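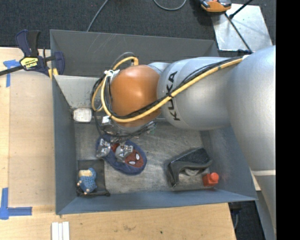
Redard Bin Picking Kit, with the Puvov grasp model

The Redard kit is a grasp planner and a two-finger gripper for picking mixed household objects out of a bin. It uses the Puvov method, which scores grasps on soft and rigid items with one model and needs no CAD files or object list. The bin is gray metal, clamped at the corner, and a KUKA arm reaches in from the side. A typical mix has one soft item, such as a blue slipper or pouch with a Spider-Man face on it, lying among hard ones like a red block-shaped toy. Soft items are where most planners lose picks, and they are the reason the method was developed.

By Jolley Product Group
Updated July

How it works

Puvov takes a single depth view of the bin and proposes grasps across the whole surface. Each proposal gets 2 scores, one for finger clearance and one for expected hold. The hold score comes from a network trained on real picks, including failed ones. Fabric is allowed to fold between the fingers, so the planner can choose a closing width smaller than the item. Earlier versions rejected those grasps as collisions.

Test result

We ran 499 picks on the Ding object set, refilling the bin whenever it was empty. The new hold score improved results on cloth, plush and footwear. Results on rigid toys were unchanged. The most common remaining failure was an item pressed flat against a wall, where one finger has no room to go down. Thin cables and straps are also difficult and were left out of the test.

What you get

Gripper with 2 fingers and spare finger pads
Planner software, license for 4 workstations
Trained Puvov weights and the pick logs from the test
Calibration target and setup guide

Requirements

A six-axis arm with a standard tool flange, a fixed depth camera with a clear view of the bin floor, and a rigid table. Clamp the bin before calibrating. If it moves, repeat the calibration, which takes 3 short arm motions.

Route gripper cables along the wrist with enough slack for full joint travel. The planner does not model cables. Walls with a slope are supported, but enter the inside dimensions at the floor and at the rim.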